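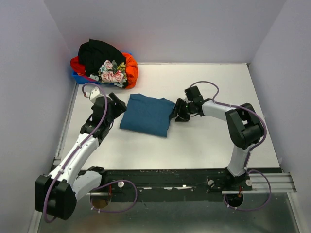
Our folding project at Voltow has now been going for six weeks, and I promised Seo-ah Ha, who edits this newsletter, that I would write a few words for those of you who only know us as the people with the laundry. The idea is simple enough. We want a pair of robot arms to learn folding from examples, and examples have to come from somebody, so a person steers both arms through the whole job while everything is recorded. Each run is one example. A single piece, like the blue cloth between the arms, gets folded again and again from different starting positions, and the heap in the blue basket, roses and all, supplies the change of fabric we need - a program that has only met one kind of cloth is a poor helper with anybody's washing!

Breadcrumb: Newsletter > Winter issue > From the workshop

Most of the steering is shared by Edem Gyamfi and Lucyna Domański, in shifts of three hours, and I can tell you from my own one attempt that it is a good deal harder than they make it look. My fold looked like a dropped napkin. Edem kept it in the set anyway, marked as a poor one, and was very kind about it. 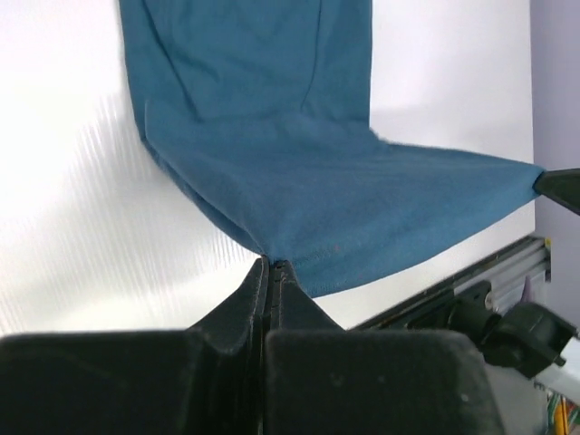
Page last changed: Saturday, January 25, 2025

What takes the most patience is the moment when both grippers have hold of the cloth, one at an edge and the other out at a corner, with the fabric sagging between them. Pull too hard and the whole piece slides; too little and the fold comes out baggy. Lucyna likes to go slowly there, and we have asked everyone to do the same, so that the examples agree with each other a bit more.

Kornél Bakos goes through the recordings afterward and sorts out the ones with long pauses (usually somebody reaching for their tea). In February we hope to start on sleeves, and if you would like to try a shift, do write to Kornél - he will be delighted.

We use cookies to remember your newsletter settings. Accept | Manage choices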